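Farkthorpe Stores Bulletin
Item 3: Liquid detergent in the laundry store, bottles, caps and mats

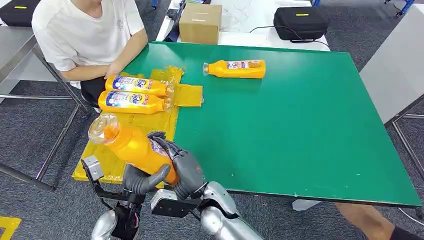
Scope

This item covers liquid laundry detergent held in plastic bottles with screw caps, as kept in the Farkthorpe laundry store and at the smaller store in Plivstead. It replaces the short note on detergent in the February bulletin. Powder and tablets are handled under the dry goods sheet and are left out. Fabric softener follows the same rules as detergent unless a line says otherwise.

The changes take effect on 15th March. Stock already on the shelves does not have to be moved before then, but anything taken down for a check should go back under the new arrangement.

Checking table

Bottles are checked on a table with a wipeable top, with a mat laid over the part where bottles are put down. The green tables at Farkthorpe are suitable. The yellow mat material is cut from the roll and does not need to lie perfectly flat. Creases make little difference to the check and help to stop a bottle on its side from rolling. Where the mat hangs over the front of the table, keep it clear of the walkway and do not stand anything on the overhanging part.

Offcuts can be kept and used under single bottles or caps. Throw away any piece that has gone stiff with dried detergent. Washing it out takes more water than the piece is worth.

Cardboard boxes stay on a separate table. A box set down on a table with detergent residue will soak it up through the base, and the base is what fails when the box is next lifted.

Leak check

The check is done with the bottle on its side. An upright bottle with a loose cap or a damaged seal will show nothing at the neck until it is knocked over, by which time it has usually been issued.

Wipe the bottle dry, including the thread below the cap. Turn the cap until it stops and then leave it; forcing it past the stop can crack a clear cap. Lay the bottle on the mat and leave it for 20 minutes. Lift it and look at three places: the joint between cap and neck, the base seam, and the mat beneath the neck. A damp ring on the mat counts as a leak even when the bottle looks clean.

Bottles may be laid side by side if the caps face the same way. Where a bottle has to be kept apart, for example because its label is different or it came from another box, lay it well clear of the pair. Two bottles lying cap to cap and close together cannot be told apart when one of them leaks.

Tilt the bottle slightly when lifting it, cap end up, and hold it over the mat until the neck has been looked at. Grip the body and keep fingers off the cap. Most drips recorded at Plivstead fell on bare table between the mat and the shelf.

Caps

Clear caps are preferred to coloured ones for stores use. Residue inside the cap can be seen without unscrewing it, and hairline cracks show up when the cap is turned under a lamp. A cap with residue in it should be taken off, rinsed in warm water, dried fully and put back. A wet cap thins the detergent on the thread and gives a false result in the leak check.

Caps are not exchanged between makes. Threads that look alike may differ in pitch, and a cap that sits slightly crooked will hold for a short time and then weep. Spare caps are stored in the drawer marked for the make they came from. Unmarked caps are thrown out at the end of each month.

Where the cap is also the measuring cup, check that the lines inside can still be read. Rubbing with a scouring pad will remove them. Soak the cap instead.

Labels

Orange bottles look much the same from the side or the back, and the body colour must not be used to sort them. Tide bottles can be picked out by the oval on the label, but a matching oval does not mean matching contents. Read the full product name and the scent or type line before placing a bottle with others. Labels with purple, red or pink printing may belong to different versions, and these are shelved separately even when the bottles are the same shape.

A bottle with a torn or lifting label is held back until the name can be confirmed from the rear label or from the box it came in. If neither can be read, the bottle is not issued. Do not write the product name on the plastic from memory.

Stick the stores label low on the body, clear of the safety text. The Rasitix labels bought last year come away from damp plastic and should be used only on bottles that have been wiped and left to dry. The remaining roll may be used up on cardboard.

Shelving

Once checked, bottles stand upright. Lying them down is for the check only. The bottom shelf of the Courtois rack is the place for full bottles, and part-used bottles go on the shelf above, with labels to the front. Leave the top shelf for empty trays and folded cloths.

Each shelf has a drip tray. The tray should hold at least the contents of one bottle, which for the largest size kept at Farkthorpe is 1600 ml. Trays are wiped when bottles are moved and at the monthly check, whichever comes first. Use a dry cloth for the first wipe and a damp one for the second. Starting with a wet cloth makes foam and leaves a film.

Opened bottles are used before sealed ones of the same kind. Do not top up one bottle from another, even where the labels agree. The batch mark on the bottle then no longer describes what is in it.

Boxes and carrying

Flatten inner dividers only after the box has been emptied. If a box is to be used again, look at the base from outside and press along the taped seam with the flat of the hand. Softness, staining or a seam that moves means the box goes to recycling. Fold the top closed on empty boxes waiting for use, which keeps out dust and odd caps.

Bottles going to Plivstead travel upright in a box with dividers, caps tightened after the check and not loosened again. Fill empty divider spaces with crumpled paper. Heavy boxes are marked on two sides and carried by two people where the handles are missing.

Spills

Cover a small spill with dry cloths and press; do not rub. Lift the cloths into a bucket, then wipe the surface with a damp cloth until it no longer feels slippery. On the floor, put out the wet floor sign before fetching cloths. Mats are lifted from the dry side and folded inwards so that the liquid stays in the fold.

Gloves are kept on the hook by the sink. Follow the maker's safety text on the bottle for skin and eye contact. A copy of the text for each product held is in the folder at the end of the rack.

Recording

Enter leaking bottles on stores form 246, giving the product name in full, the size, the place of the leak (cap, neck, body or base) and whether the bottle came from a sealed box. "Faulty" on its own is not enough, and forms returned with that word alone will be sent back. Bottles that pass need no entry. Forms are kept with the delivery notes for the same box and go to the Farkthorpe office at the end of the month.

Mat material and spare drip trays can be drawn from the general store on the usual slip. Plivstead should order both together with its next cloth order.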